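Dernach swap shop is back, and I got there early

I've been waiting for this one all year! The Dernach swap shop opens again in December, this time in the old Gravamthorpe building behind the post office, and Andor Gulyás tells me the doors will be open until 5 both afternoons. Last year 2,716 things changed hands (one of them was my toaster, and I still miss it a little).

The rules haven't changed much. Bring up to four items, get a token for each, and spend your tokens on whatever you like. No mattresses, no car seats, nothing with a cord unless it's been tested. Shoes are fine this year, which made my sister very happy, but please give them a wipe first and go through your drawers and boxes for the small stuff while you're at it.
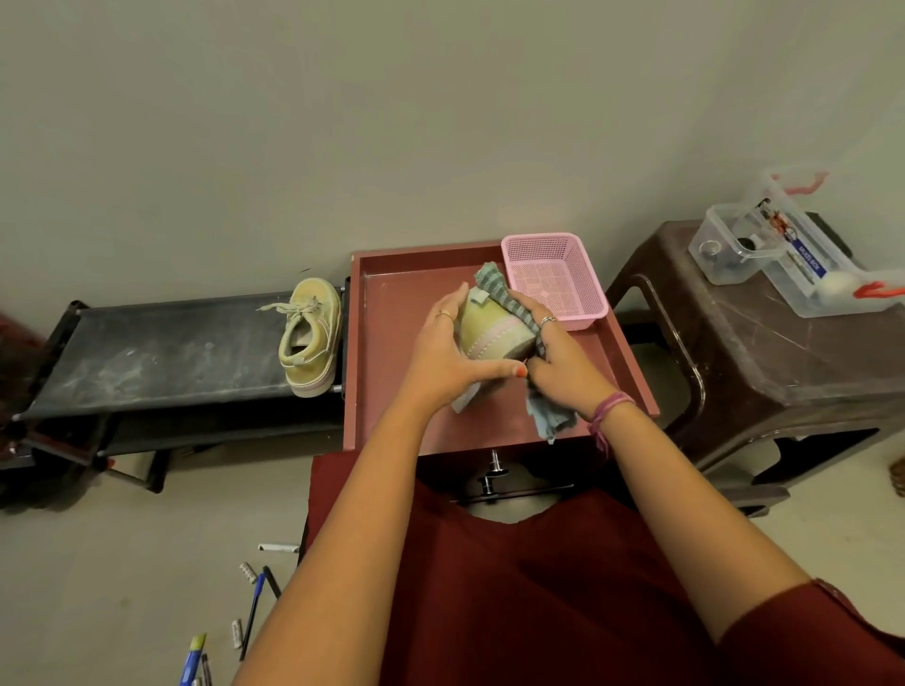
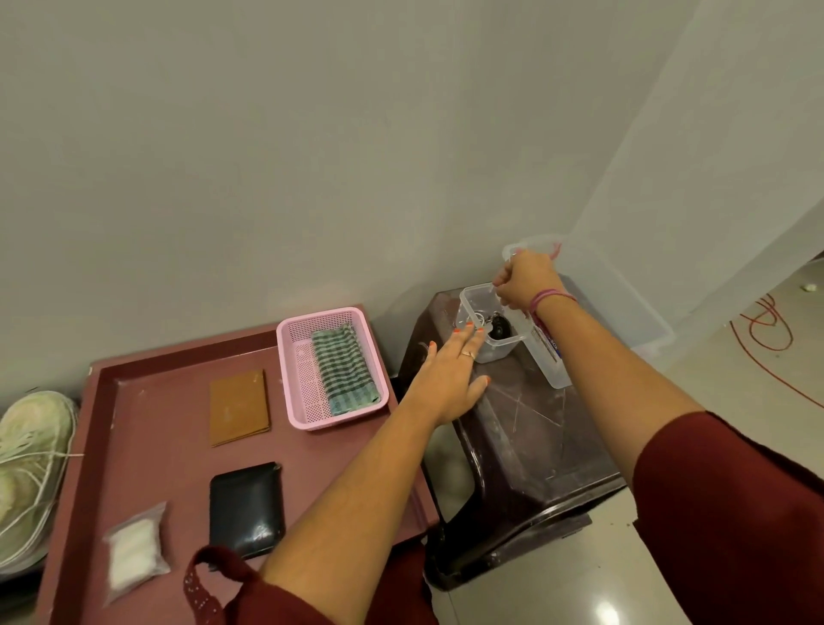
Parking is the usual headache, so I'd walk or take the bus to the Rugemalira stop and cut through the park. Andor is still looking for two people to help set up tables in the morning, and he says there's soup in it for them. Leftover clothes go to the winter coat drive, and books go back to the library sale. I'm bringing a bread machine and a stack of puzzles, so if you want the lighthouse one, come find me before noon.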